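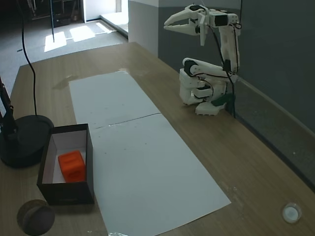

Sorting Small Parts: Project Report
Sigrún Gunnlaugsson and Grímur Mikkelsen

Our brief claimed that a plain white surface makes tidying into a box easier. We are not convinced. Two sheets laid end to end leave a join, and we doubt a join counts as plain. Grímur wanted one bigger sheet. I suspect the lighting matters more.
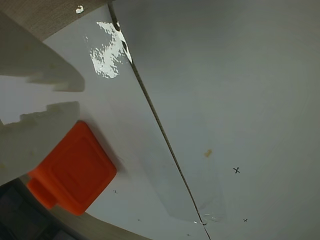 Fig. 2. Orange block beside the join in the white surface.

The brief also asks for 70 trials. We would want 300 before believing any result, and work resumes in May.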